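Neighbor Help > Health and Family > Viruses and Staying Home

Measles exposure notice at a rec center – do two-dose kids have to stay home?

Posted by Pierina Grasso, 18 March 2026

Hi all, I'm hoping somebody has been through this already. I got an email last night from the Ronum rec center saying that a person with confirmed measles was in the building during open swim, and that everyone who came through the front doors in that window should check their shots and "watch for symptoms." My two were there. So was I, sitting on the bleachers with my coffee.

The kids (8 and 5) have both had two doses of MMR and I have the records to prove it. I'm the question mark. I was born in the early eighties, my mother swears I had "all of them," and my childhood doctor retired so long ago that the office is now a tile store. I have one yellow card with one MMR date on it and a coffee ring over whatever came after.

The Milleo playgroup, where my five-year-old goes three mornings, hasn't said a word yet. There are babies in there who are too young for the shot, and I keep thinking about them. The mix of ages is what I love about the place and right now it's what is keeping me up.
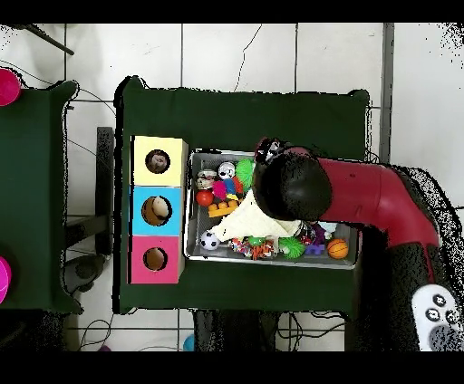
Eyerusalem Derese wrote under my first post that I should phone the county health line before I did anything else, and that she wished she had done that in her own case instead of reading comments until two in the morning. Fair enough! I tried. I was on hold for 90 minutes, then the call dropped, and I'm trying again tomorrow.

In the meantime, what I'd like to know is this. Do fully vaccinated kids normally have to stay home after an exposure? And should I be getting another dose myself, or a blood test, or both? I'm not pregnant and nobody in our house has immune problems, if that matters.

Replies

Eyerusalem Derese
Glad you called, keep trying, and try right when they open. When we had an exposure at the Homport branch library last April the nurse told me that kids with two documented doses could keep going to school as long as they had no symptoms. The ones with no doses were told to stay home for 21 days. That was our county though, and yours can set its own rules, so get it from them and ask for it in an email (the school office wanted something in writing and I had to call all over again).

For you – I was in the same boat with one dose on paper. My doctor's office just gave me a second one. She said there's no harm in an extra MMR for most adults and it was quicker than waiting on a blood test. There's a short window after an exposure, 3 days, when a dose may still help somebody who isn't protected, so I'd call your doctor in the morning and not wait on the county for that part.

Also, if anybody does get a fever, call BEFORE you walk into a clinic. They'll want to bring you in a side door or see you in the car. Fever, cough, runny nose and red eyes come first and the rash a few days later.

And tell the playgroup tonight. They'd want to know.

rewi_dad
we got the same email. they sent it to 300 families and half of them weren't even there that day lol. my kids have their shots so we're going about our business

Tansy in Unit 4
Ask your state if it has an online immunization registry. Mine did and it had my college shots in it, which I'd forgotten all about. It won't always go back to the eighties but it takes five minutes to look. High schools sometimes keep old health cards too. Mine wanted a fax.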